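Laxdal Folding Guide
Section 4: Jeans and other heavy pants 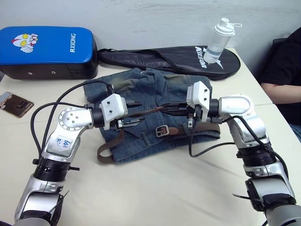

Jeans go last in the stack, always. Heaviest item, so they sit at the bottom of the bin. Do shirts first (Section 3), then come back to this one.

What you need
- A flat table, cleared, wiped down
- The Laxdal size card (the long one, not the shirt one)
- A Pemen bin, lid off

Steps

1. Empty the pockets. All of them, coin pocket too.

2. Belt on or belt off? Either works. Belt on = buckle fastened, tail pushed through the first loop. Belt off = roll it and put it in the waist of the folded pair.

3. Zip up, button closed. Lay the jeans front side up, waistband toward you.

4. Fold one leg over the other, back pockets on the outside. Line up the side seams. Hems don't have to match perfectly, half an inch off is fine.

5. Smooth from the waist down to the hem, flat hand. Push the crotch point in so you get a straight edge.

6. Bring the hems up to just under the waistband. Don't cover the belt loops.

7. Fold again, or in thirds for long legs. Check against the size card. Too wide, go back to step 4. Too long, redo step 7 only.

8. Press down once with both hands and put in the bin, waistband facing the label side.

CAUTION: Buckles scratch. Don't slide a belted pair across a painted or glossy table, lift it. Dont stack buckle on buckle either. Turn every second pair around.

CAUTION: Damp denim does not go in the bin. Check the waistband and pocket bags, they dry slowest.

Note: Stiff new denim springs open. Leave it under something heavy overnight and then bin it.

Note: Stretch jeans, fold in thirds from the start. Skip step 6.

Note on labels: Bin labels are Grarnar part 257 (plain) and part 339 (lined). Both come in rolls of 1,000. Write the waist size first, then length. Pencil rubs off, use a marker.

Shorts: same as above, stop after step 5 and fold once. Overalls are in Section 6, seperate card.

Changes to this section, September 12, 2025: step 2 rewritten, belt-off option added (T. Egilsson). Old step 9 removed.

Next: Section 5, Sweaters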